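Filed under: Opinion / Materials & Finishes

The case against the film finish on working surfaces

Most maple tops sold for home use leave the shop under a film. Usually it is a catalyzed varnish or a waterborne polyurethane, sprayed in two or more coats and cured hard. The product sheet calls this protection. My view is that on a surface meant for work, a film is the wrong default, and that a penetrating oil should be what the buyer gets unless the buyer asks for something else.

The argument for film is easy to state. It resists water and alcohol, it does not need attention in the first years, and it looks the same in the showroom as it does in the catalog. For a bookshelf or a headboard these points settle the matter. A shelf is loaded once and left alone.

A working top is loaded and unloaded all day. Things are dragged across it, dropped on it and left on it overnight. Under that kind of use the film fails at points, and how it fails matters more than how long it takes. A scratch through a film opens a path for moisture. Water moves sideways under the edge of the coating, the bond lets go, and a gray patch forms that is larger than the original damage. The patch cannot be fixed locally with any success, as new film over old film leaves a visible lap line. The owner is left with two choices: live with it, or strip the whole top.

Oil fails differently. It wears thin where the use is heaviest, the wood starts to look dry there, and the owner wipes on more oil. The repair takes a rag and an evening. A deep gouge can be sanded out by hand and oiled again, and after a week or so of light the patch blends with its surroundings.

I kept one of each for comparison. Both tops were hard maple from Gindwood, cut to the same size and fitted in the same room. The film-finished one looked better for the first year. By the end of the second it had a cloudy ring near the sink end and a lifted edge along the front. The oiled one had stains, several of them dark, and no structural fault of any kind. Refinishing the first took 76 grit to get through the coating, then the usual sequence up from there. Anyone who looks for 76 on a sandpaper rack will not find it; it was an odd industrial belt that came with a secondhand sander, and 80 would have done as well.

Cost is often raised against oil, on the grounds that maintenance adds up. It adds up to very little. Skollby quoted 800 dollars to strip and respray the damaged top, with pickup and delivery extra. A can of oil costs 40 dollars and lasts me several years. Labor should be counted too, but wiping down a top every January is not a large item in anyone's budget.

There is a stronger objection, and it deserves a fair hearing. Many owners will not do the wiping. A neglected oil finish on maple goes gray and rough, and it picks up dirt that a film would have kept out. For a rental unit or a school canteen I would accept the film and plan for replacement. My claim covers owners who use the surface themselves and are able to look at it.

The trade could help by being plain about the choice. The Pálfi catalog lists film as "maintenance free," a phrase that should be retired. A finish that cannot be maintained has a service life, and the number belongs on the label. Sellers should also show worn samples next to new ones. The yard at Cornport does this with decking and there is no reason it could not be done with tops.

Appearance is a matter of taste, but I will give mine. Maple is a pale wood with quiet figure, and a thick gloss puts a reflection between the viewer and the grain. Wavy lines, a small knot or a darker band are easier to see when the surface is matte. Buyers who pay for solid wood presumably want to see it.
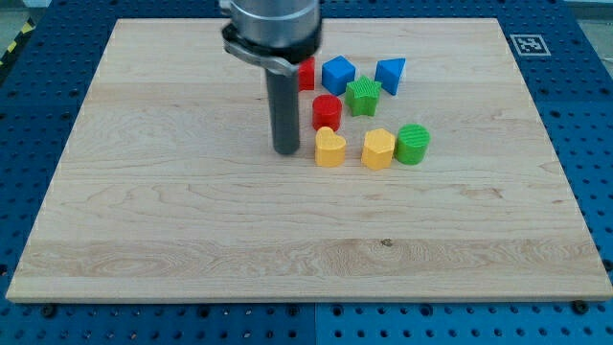

Oil is fine until someone leaves a wet cast-iron pan on it, and then you have a black ring that goes deeper than hand sanding will reach. I used oxalic acid on mine and it took three rounds. I would still pick oil over varnish, but the article should have mentioned iron stains, and it should have said which oil. Raw linseed stayed sticky in my kitchen for weeks.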